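Re: [aidsec] Compound access figures, November reporting round

Enda Lynch wrote:
> The draft gives 3,461 incidents for the year and says the figure is
> down on last year. Two of the field offices have told me they stopped
> filing minor reports in the spring, when the new form came in. Has
> anyone checked whether the drop is a reporting drop? Also, section 4
> treats guesthouses and offices as one category, and I don't think the
> data supports that.

Enda,

On the first point, yes, in part. I went back through the monthly returns. The two offices you mean filed 157 reports between them in the first quarter and 10 in the third. Nothing in the security situation there explains a fall of that size. Checkpoint delays and stone throwing vanish from their returns almost completely, while kidnapping and armed robbery stay level. That pattern points to the form. I would not print "down on last year" without a note, and I would prefer to limit the comparison to incidents involving injury, detention or loss of a vehicle. Those were reported under the same rules in both years.

The draft also rounds the total to 3,000 in the summary and gives it in full in the annex. Readers will quote the summary. Please use the full number in both places. 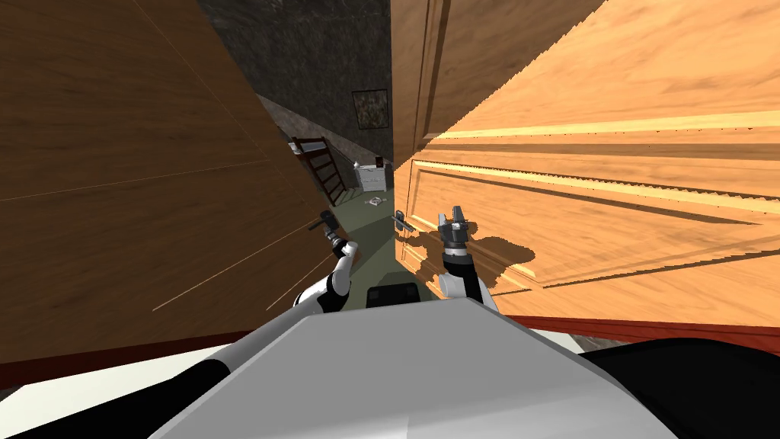

On section 4, I agree that guesthouses and offices should be split. Offices have a guard on the gate at night and usually one way in. Guesthouses are rented family homes with shared walls, and staff are asleep in them during the hours when most of the forced entries took place. The survey form should record each interior door separately, including what kind of handle it has. A lever handle like the dark one on the brown panel is easy to work with an elbow or a full hand, so it suits an exit route, but the form now has a single box marked "door secure" and that tells us nothing about the lock behind it. Poirier's old checklist had separate lines for handle, lock, hinges and frame. I would bring those back.

Two smaller things. Table 6 counts relocations as incidents. A relocation is a response, and counting both inflates the totals for any office that moved its staff early. Second, the Trimar district is listed under two provinces, so its reports may be counted twice. I have asked for the source sheet and have not had it yet.

I can redraft sections 3 and 4 if no one else has started on them. Comments on the door lines to the list, please, as the field offices will have to fill them in.

> Is the annex going out with the main text or later?

Later, as far as I know. I would hold it until the Trimar question is settled.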